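Section 3: Folding and stacking on the bed

Now for the fun part! With your Movik wardrobe box open and its 2 dividers clicked in, you can turn that heap of clean clothes into neat little stacks.

1. Smooth the quilt or cover flat with your hands.

2. Lay each garment face down, fold the sides in, then bring the hem up to the waistband. Tuck any loops or ties inside (they love to catch on the dividers).

3. Stack dark items first and put a bright one on top, like the pink garment resting over the black one on this patchwork quilt. You'll spot each stack at a glance! 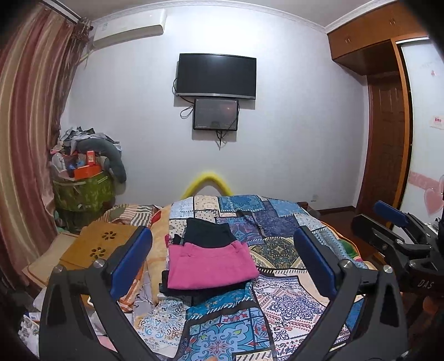 4. Press down gently on the stack with both palms, then slide it into the box with the smooth fold facing you.

Note: Thick jumpers do best rolled. Try both ways and see which you like.

Caution: Do not fill past the line marked 119. The lid must close without force.

5. Fit the lid and turn to Section 4 for labels. Spare dividers are part no. 639.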